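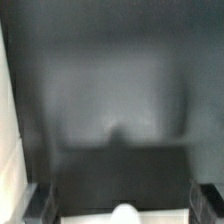
Tomos Powell reckons I've been descaling my kettle wrong for years, and he left a fairly long comment under my last post to say so. Too much vinegar, he says, and far too much boiling. He does his with citric acid and a bit of patience, and his kettle is older than mine and a good deal shinier inside.

So I've had a go at his way, and I'm a convert. I live in Hulme now but I grew up with properly hard water, and my mum's kettle went everywhere with us, chalk and all. The one I use at the moment is a Tovis, stainless steel, with a little mesh filter in the spout that clogs up if you so much as look at it.

What you'll need

Citric acid (the powdery sort, sold with the home brewing bits or the cleaning stuff), a tablespoon, an old toothbrush and a couple of hours when you don't fancy a cup of tea. I buy mine in a 912 g tub from Ranon, the hardware shop, and it lasts me ages. Lemon juice works too if that's what you've got in, but you need loads of it and the pips get everywhere.

What to do

Fill the kettle halfway with cold water and boil it. Switch it off at the wall. Now add two level tablespoons of citric acid, slowly, because it fizzes up when it meets the scale and you don't want it over the top. (I tipped mine in all at once the first time – there was a lot of mopping.)

Leave the lid open and walk away. Half an hour does for a light coating. Mine was bad, so I gave it 2 hours and it was still fizzing gently at the end of the first.

Pour it all down the sink and have a look inside. If there are still patches, go at them with the toothbrush, or do a second round with one tablespoon. Please don't use a wire scourer! I did that to a kettle years ago and it was never right afterwards.

Then rinse it, fill it with clean water, boil, and tip that away. I do this twice. If the first cup tastes a bit lemony, boil and empty it once more.

The filter

If yours lifts out, pop it in a mug with a teaspoon of citric acid and some hot water while the kettle is soaking. A quick scrub under the tap and it's done. Check it clicks back in properly or it'll fall into somebody's tea.

How often?

I do mine once a month, more in winter when I'm drinking tea all day long. Tomos goes by the noise. His starts to rumble when the scale builds up, and I've noticed mine does too now that I listen for it.

A couple of things to watch. Check the booklet first if your kettle has a coated inside or any fancy bits. I wouldn't put the base anywhere near water, and if the outside needs a wipe, use a damp cloth with the plug out. Don't mix citric acid with bleach either, ever.

I've still got half a bottle of vinegar under the sink, so the shower head is getting that next. I'll post how I get on.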